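Research > Robotics Papers > Cotier Sorting Study > Section 5

Print this page | E-mail this page

5. What went wrong with the red caps

OK, so now the embarrassing part. We ran 300 simulated sorting trials in June, and 80 of them ended with the arm shoving a bottle it was never asked to touch. I had been bragging about the Cotier planner at lunch all week, so you can imagine how Monday went.

At first I blamed the Soseo cap detector (sorry, Soseo). I went back through the logs expecting to find mixed-up colors, and there weren't any! The detector had the right cap every time. The trouble started later, in the last bit of the approach, when the fingers came down next to a bottle with close neighbors. Figure 4 shows the wrist view with the bottles bunched together and the red cap closest to the open fingers. 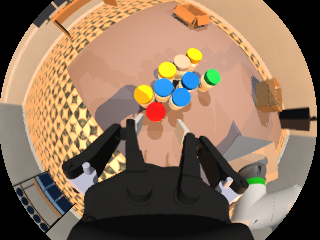
Figure 4. Simulated wrist view, nine capped bottles, gripper open.

So why did the arm keep pushing after it hit the wrong bottle? The contact stop was reading force at the fingertips only, and most of the bad hits landed on the outer linkage, where we had no check at all.

I found this at trial 1835 in the master log (the numbering carries over from the Thibodeau runs, don't ask). The force trace at the pads is flat as a pancake while a neighbor bottle slides away and tips. As far as the controller knew, everything was going great.

We tried two fixes. The first was making the planner treat the gripper as wider than it is, which cut the bad hits but left it refusing to go after any bottle in the thick of a cluster. The second was adding collision checks on both linkage arms and stopping on any touch there. I like that one a lot better, and over 30 repeat trials it stopped the arm on every side hit. It still bumps the bottle before it stops, so I wouldn't turn it loose on glass at the Grerberg bench yet. We haven't tested the two together, and I'd want to see that before moving to the real arm.

E-mail this section | 30 shares | Comments (0)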